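The corner beside the sofa

By Patricio Sarmiento
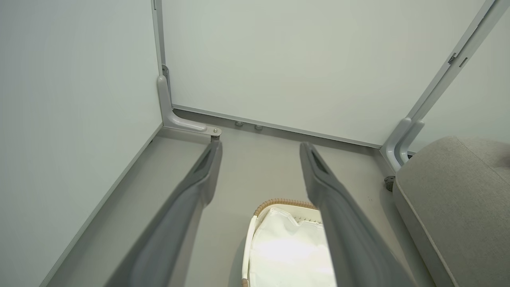 A lined basket with a woven-style rim, next to a light grey cushion in a white corner.

When I moved to Plonville in January, I brought two suitcases and a box of towels which my mother did not allow me to leave behind. The flat had a sofa, a bed and a table. It had no cupboard at all. For the first weeks everything I owned lived on the sofa, and when a visitor came I carried it to the bed, and in the evening I carried it back.

I tell this because I have since learned that it is a very common way of living. For this article I visited several homes in the town, and in almost all of them people wanted to show me the kitchen. I asked instead to see the place where they put things when they are tired. Usually it was a corner beside the sofa.

Cameron Goodwin has worked with small rooms for 17 years. She runs a little shop called Clanura, in the street behind the old Haque warehouse, where she sells baskets, boxes and linings which she sews herself at the back. I had expected her to speak about shelves, but she does not like shelves very much. "A shelf asks you to be tidy every day," she told me. "With a basket you can be tidy on Sunday."

Her advice is to begin with the corner, before buying anything. Sit on the sofa and let your arm hang down. Where the hand arrives, there the basket should stand. If you must get up to reach it, the blanket will stay on the cushion and the newspaper will go on the floor. She also wants a few fingers of space between the basket and the seat, so that the fabric of the sofa is not rubbed each time you pull something out. A light grey fabric with a fine weave shows this rubbing quite early, especially along the rolled seam at the front edge, where the knees also pass.

About the lining she has strong opinions. She prefers white cotton, washed before it is sewn, and cut bigger than the basket. People bring their linings back to her and complain that they are crumpled. She answers that a lining should be crumpled, it has to move when the hand goes in. A tight one looks very nice in the shop and tears at the corners in the second month. Her linings have a strip of elastic under the rim, and you can take them out and wash them at forty degrees. She sells two sizes, and the large one costs 149 with the basket included. I thought it was expensive and I said so. She showed me the first one she made, still in use beside her own chair, full of wool.

Not everybody agrees with her about white. In Firnesstead, the block of flats near the station, I met a couple with a dog and a small son, and their basket was dark brown inside, for reasons that I could see on the carpet. They keep in it the toys which are not finished for the day. The toys which are finished go to the bedroom. The boy decides which is which, and so the basket is normally full.

In a white room the matter is different. White walls make even a small pile of things look like a big one, because there is nothing else for the eye to rest on. Goodwin suggests one warm colour near the floor and then to stop. A tan rim is already enough, she thinks, with a grey seat next to it and a white cloth inside. I tried to argue for a plant – I have two, and I am fond of them – but she asked me where I would put the watering can.

I went home and made the test with the arm. My hand arrived at the radiator. So I moved the sofa to the other wall, which took the whole evening and left a mark on the floor that I have not yet mentioned to the landlord. Now there is a basket in the corner, a medium one from the market, with an old pillowcase as lining. In it are a blanket, the charger of my telephone, a dictionary and one glove. My mother's towels are still in their box under the table, where I hit them with my foot at every breakfast.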